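Last updated 16th May, after we changed the pads for the second time.

# Workshop tips: keeping a hanging arm in good order

These notes are for everybody who works at the small cell with the arm that comes down from above. We call this cell Giro. Most of it is simple housekeeping, but I have seen a good gripper spoiled by one forgotten screw, so please read it once fully.

## Before you switch on

- Walk one time around the black frame and look at the floor. Small things like to lie near the corners: a washer, a cap, a piece of tape. Pick them up.
- Push the frame lightly with one hand. It must not rock. If it rocks, do not put paper under it — check the bottom rail for dirt first.
- Sweep the planks with a dry broom. Wet mopping leaves a film and the frame can slide on it.
- Look up at the cables. Each one should hang in a soft curve and never be pulled straight when the arm is at its lowest point.

## The crossbar screws

The crossbar becomes loose slowly, and you do not notice it until the height is wrong. Put a pencil line over the edge of each screw head and onto the bar. When the line is broken, the screw has turned. Tighten left and right in small steps, changing sides, otherwise the bar goes crooked. After this, measure from the floor to the top of the bar on both ends. We want 511 mm. At 506 mm the gripper comes too low and presses on the pad.

## Checking the gripper against the pad

Do this check with slow speed, and keep one hand on the stop button. Bring the arm down between the two uprights, until the gripper meets the long padded piece over the crossbar. Then look from the front, with your eyes at the height of the bar.

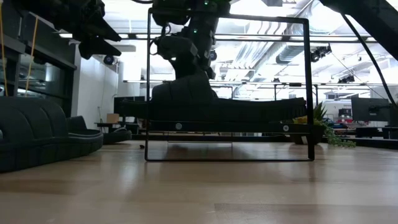

## What to look for

1. The padded piece should lie level. If one end hangs, lift the arm, put the piece straight and begin again.
2. The ribs must keep their shape. Flat ribs mean too much pressure or an old pad.
3. Listen to the joints when the arm goes up. A dry clicking is a reason to stop and call Nele Van Wijk.

## Cleaning

Use a cloth that is only a little damp, and mild soap. No alcohol on the pads, it makes the cover hard. For the housings a soft paint brush is better than compressed air, which blows the dust into the joints. The spare pads are in drawer 9, together with the Uvby manual. Page 81 has the drawing of the wrist.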